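Cellule Flunden : mise en service, entretien, pannes

LISEZMOI du dépôt flunden-cellule. État : utilisable, avec les réserves ci-dessous. Dernière relecture en mai.

Contenu

config/ : paramètres de la pince et limites de course
journal/ : 3 691 cycles de préhension, un fichier par cycle
entretien/ : fiches de démontage et de réglage

Le journal couvre une seule cellule, avec une seule pince à deux doigts. Quiconque veut en tirer un taux de fiabilité pour une autre installation le fera sans nous. Sur les 3 691 cycles, 1 193 ont été enregistrés avant le changement des doigts et ne devraient pas être mélangés au reste. Le script de fusion fourni par Billitz les mélange quand même, par défaut. Option à passer : --sans-anciens.

Réglage de la pince

Couper l'alimentation. Vérifier le serrage des doigts, puis leur parallélisme à vide. Remettre sous tension et lancer la prise de référence, pince ouverte. La notice Grimside promet un recalage automatique à chaque démarrage. Nous avons relevé 794 cycles où la position d'ouverture dérivait malgré ce recalage, et nous refaisons donc la référence à la main.

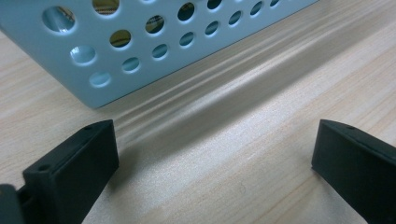 La limite d'effort livrée d'origine nous paraît trop haute pour de la tôle fine. Nous l'avons baissée à 6 dans config/pince.yaml (échelle interne du contrôleur, sans unité documentée, ce qui n'aide pas). Au-dessous, la prise glisse. Personne chez Grimside n'a su nous dire à quoi correspond cette échelle.

Pannes connues

Perte de référence après un arrêt d'urgence : refaire la prise de référence, ne pas se fier au voyant vert.
Doigt qui prend du jeu : resserrer, puis contrôler à nouveau après une heure de marche.
Module de diagnostic Yurchenko : il classe presque tout en « usure normale ». Nous l'avons désactivé. Les messages bruts restent dans journal/.

Limites

Les causes d'échec ont été saisies à la main, par plusieurs opérateurs, sans relecture croisée. Le champ « cause » vaut donc ce qu'il vaut. Les horodatages sont en heure locale.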